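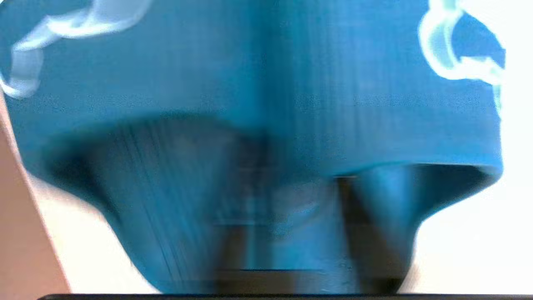 回复:合并的事,是不是可以不吵了

Zodwa Moodley 在 2018-03-05 写道:

> 各位邻居:
>
> Pradano 的调查报告昨晚挂到镇公所网站上了,还没看的可以去看,不长。结论是 54% 的人支持 Prernby 和 Kostanent 合并。我自己一直是摇摆派,上个月在会上还替反对的一方说过话,但是看到过半,我觉得再在这个列表上争“该不该合”就没什么意思了。
>
> 我的建议是,大家把力气放到谈条件上。图书馆分馆留不留,Ritchie 桥由谁出钱养护,垃圾清运按谁家的费率,新议会里我们能占几个席位。这些东西现在不谈,等到签字的时候就是人家说了算。
>
> 另外我也想说一句,这个列表最近的火气有点大。有几封邮件我读完去院子里站了一会儿才回来。我们以后不管叫什么镇,还是要在同一家面包店排队的。
>
> 议长说这个月的例会上会讨论是否启动程序。我打算去,有谁要一起走的请单独回信给我。
>
> 还有一个问题想请教懂行的人:报告最后的附表我没看懂,哪位看懂了给讲讲?
>
> Zodwa

Zodwa,你好,各位好:

先表个态。面包店那一段我完全同意,而且我怀疑你说的那几封邮件里有一封是我写的。关于“合并派的数学水平”那句,我收回。今天我打算只谈一方的数学,也就是 Pradano 的。

你问附表,我正好看了。昨晚本来是要报税的,结果看了一晚上附表,可见人为了不报税什么都肯干。下面按你的原话一段一段回。

> 结论是 54% 的人支持 Prernby 和 Kostanent 合并。

“的人”这两个字,正文第一页也是这么写的,新闻稿也是这么写的,议长在面包店门口跟我也是这么说的。附表里的说法要谦虚得多:“有效回函中”。

全镇登记选民 3,278 人,每人寄了一份问卷,这一点值得表扬,比上次给停车场做的那个“随机访谈”强多了(那次的随机,据我所知,是随机地站在停车场里)。寄回来的是 22%。也就是说,十个人里有将近八个把问卷垫了花盆,或者像我们家那样,压在冰箱上面的一摞东西里,截止之后才找到。我承认,本人就是那沉默的大多数,原因是找不到笔。

把两个百分比乘一下,明确说过“支持”的,不到全镇选民的八分之一。这当然不等于剩下的人都反对。他们可能支持,可能反对,可能以为那是宽带公司的广告。问卷的信封上印着一个很大的蓝色箭头和“您的未来,现在开启”,我认为第三种可能性不应低估。

寄不寄回来,跟态度有没有关系,报告里没有谈。一般做这种邮寄调查的,至少会拿年龄和住址跟选民册对一对,看看回信的人长得像不像全镇。附表里倒是有按片区的分布,你可以看一眼:桥南的回函率比桥北高出一截。桥南离 Kostanent 走路就到,孩子在那边上学,买菜也在那边,很多人早就觉得自己是那边的人,只差换个邮编。桥北的人要过 Ritchie 桥才能到那边,而 Ritchie 桥大家知道,冬天有一半的日子单向通行,还有一半的日子大家希望它是单向通行。把回函按片区人口重新加权,是很基础的一步,不要钱的软件也能做。报告里写的是“未作加权处理,以保持数据的原貌”。

原貌。我很喜欢这个词。我打算下次体检也要求保持原貌。

> 但是看到过半,我觉得再在这个列表上争“该不该合”就没什么意思了。

这里我想慢一点,因为我觉得你的想法是很多人的想法,也是这份报告最希望我们有的想法。

问卷一共就 3 道题。第一题问的是:“在保留现有服务水平并有望降低税负的前提下,您是否支持两镇联合?”第二题问的是您最希望联合后改善哪一方面。第三题是年龄。

第一题我读给我岳母听了。她今年八十一岁,对镇上的一切变动都反对,包括换垃圾桶的颜色。她听完说,那当然支持啊,又省钱又不变,谁不要。然后她问联合是什么意思。我说就是合并。她把电视声音调大了。

“联合”和“合并”在法律上是两回事。联合可以是两边共用一台扫雪车,各过各的日子;合并是其中一个镇在纸面上不存在了。正文全篇用的是“合并”,问卷里用的全是“联合”,我从头到尾翻了两遍,一个“合并”都没有找到。我愿意相信这是两个部门写的,没有对过稿。Pradano 是家正经公司,给好几个镇做过调查,只是委托书上的题目由委托方“提供初稿并最终确认”。这句话也在附表里,在最下面,字号跟药品说明书上的差不多。

再说“有望降低税负”。谁有望?降多少?议会自己的财务说明里写的是“中长期存在节约空间”,前两年反而要花钱,换招牌,换系统,换信纸,还要给两边的档案找个能放的地方。我不反对花这个钱。我反对的是先在题目里把省下来的钱发给大家,再问大家高不高兴。

第二题也有一点小意思。它没有“不希望联合”这个选项,所以反对的人要么跳过去,要么老老实实勾了“道路养护”。报告第四页的那张图,标题叫《居民对合并后的期待》,里面就包括这些勾了道路养护的反对者。他们现在正式地对合并充满期待了。我认识其中一位,他还不知道,请大家先别告诉他,他血压高。
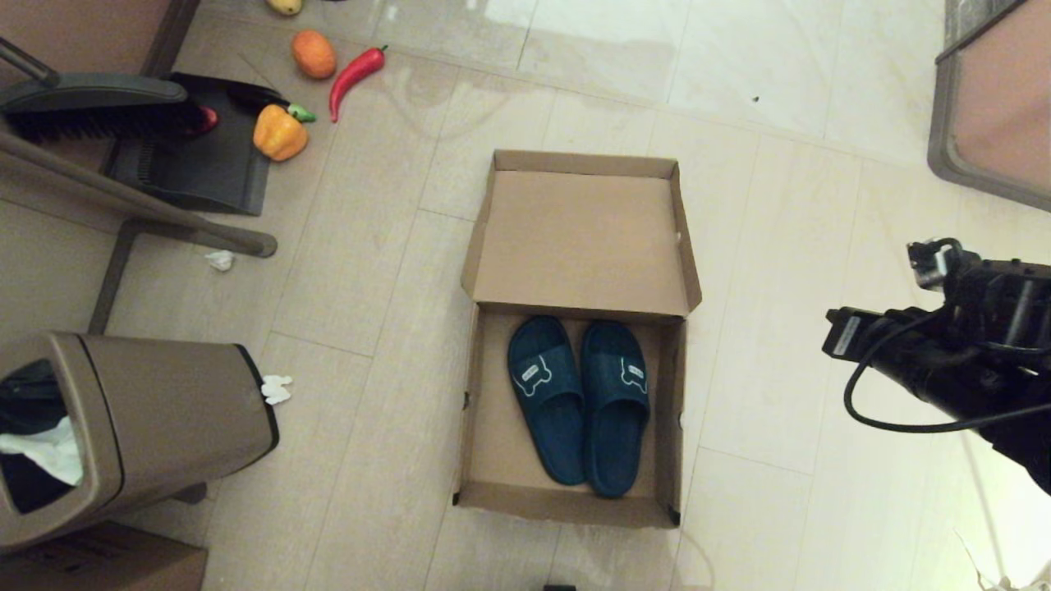

纸箱里的一双深青色拖鞋

> 我的建议是,大家把力气放到谈条件上。图书馆分馆留不留,Ritchie 桥由谁出钱养护……

条件要谈,这个我举双手。只是顺序上我有点担心。人家一旦知道你已经决定要嫁了,彩礼就不大好谈。Kostanent 的议员们也会上网,也看得到那个 54%。他们的本地报纸标题我摘一句:“Prernby 民意已定”。下面配的是他们自己的镇公所。

所以我想,两件事可以一起做,互不耽误:

第一,请议会在启动任何程序之前,先把要问的问题用“合并”两个字重新写一遍,写清楚哪个机构会取消、哪些费率会变、什么时候变。写不清楚的就写“目前不清楚”,大家都是成年人,受得了。

第二,按你列的那几项,各找一个肯读文件的人去读。桥我可以读。我对那座桥有感情,我的一个后视镜还在它下面。

图书馆分馆的事我只知道一点皮毛。那栋楼的产权不在镇上,在一个早年的捐赠信托名下,捐赠书里写着供“Prernby 镇居民”使用。镇要是没了,镇的居民算什么,我估计要请律师来回答,而律师的回答我估计要付钱来听。这个还真不是小事,谁家里有老一辈留下来的那时候的报纸或者会议记录,麻烦翻一翻。

至于席位,我听到的说法有好几种,每一种都是“听内部人讲的”。镇这么小,内部人倒是真多。按人口分,我们占不到三分之一;按议长在会上含糊提过的“过渡期对等原则”,我们可以占一半,但过渡期多长没有说。我在会后问过他,他说“合理的时间”。我又问什么叫合理,他说他要去接孩子。

> 这个列表最近的火气有点大。

是的。我补充一点历史,给新搬来的几位:上一次火气这么大,是为了公交站要不要往东挪。那次吵了一个冬天,最后公交公司把线路取消了。两派的旧邮件都还在存档里,文笔比现在好,有一位甚至押韵。

我说句可能两边都不爱听的。我自己其实也没想好要不要合。我在镇公所排过队,知道那个窗口一周开几个上午,也知道那位同事一个人管着三个人的活,连病假都不敢请。从这个角度讲,合过去未必是坏事,Kostanent 的窗口据说中午也开。扫雪也是他们扫得早,这个从桥上看得一清二楚,到了桥中间那条缝,黑的变白的。如果哪天拿出一份题目写得老实的问卷,我很可能在“支持”上打勾,当然前提是找得到笔。

可是这一份,它问了甲,写成乙,再拿乙去开会。就算结论碰巧是对的,我也不愿意让这个办法成为以后的办法。今天是合并,明天可能是水费,“在保证水质并有望改善水压的前提下,您是否支持价格联合”。

> 议长说这个月的例会上会讨论是否启动程序。我打算去,有谁要一起走的请单独回信给我。

我去,已经单独回你了。车上还能坐两个人,后排有狗毛,请穿浅色衣服,或者深色衣服,看您希望毛显不显。

想在会上发言的,按规矩要事先在门口的本子上登记,每人几分钟,超时会响铃。那个铃上次坏了,由副议长口头模仿,效果比真的好。请大家尽量别都讲一样的话。我准备只讲题目措辞这一件事,桥南桥北回函率的事最好由桥南的人来讲,我一个桥北的人讲这个,听着就像输了球怪场地。有没有桥南的邻居愿意?不管您支持还是反对都行,支持的更好。

> 报告最后的附表我没看懂,哪位看懂了给讲讲?

上面基本都讲了。剩下还有一栏叫“误差范围”,我看了很久。它给的是随机抽样才用得上的那种误差,可这次是全体寄发、自愿寄回,根本没有抽样,套那个公式好比拿体温计量身高,读数是有的。写信问了 Pradano,对方很客气,很快就回了,说“此项为模板自带”。我对这位回信的人印象非常好,希望他没有因此挨批评。

原始的问卷样张我扫描了一份,正反两面,就是冰箱上面那张,有一个咖啡杯印,不影响阅读。列表不让发大附件,要的人回信给我,我一个个发。另外哪位手里还有那个信封,请留着别扔,我想把那个箭头也带到会上去。

报税的事要是有谁已经弄明白了新表格第二页,也请回信,这个比较急。

桥北,绿门那家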